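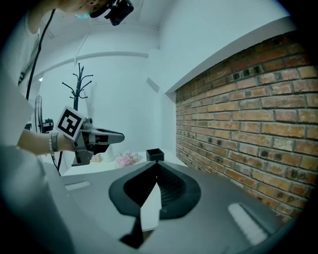 Unit 2: Work Sampling
Instructor: Maximiliano Urquijo
Reading: Soler, chapter on activity studies, before the October session

Work sampling estimates how a worker's time is divided among activities. The observer makes short visits at random times and writes down what the worker is doing at that moment. No stopwatch is needed.

Terms
Observation: one visit, one entry on the sheet.
Category: an activity defined before the study begins. Every entry goes in exactly one category.
Proportion (p): entries in a category divided by total entries.

Worked problem
The Villanueva packing line was observed 650 times. The worker was waiting for parts in 208 of the entries.
p = 208 / 650 = 0.32
Waiting took an estimated 32 percent of the time.

Standard error is the square root of p(1 - p)/n. For these figures it comes to 0.018. Two standard errors either side gives a range of 28 to 36 percent.

Common mistakes
Visiting at fixed times. If the line has a regular cycle, the visits may keep landing on the same step.
Adding a category halfway through. Earlier entries can't be compared with later ones.
Telling workers the visit schedule.

Homework
Redo the problem with 682 observations and the same p. Show the standard error to four places. Hand in to Hugo Soler by 14th August.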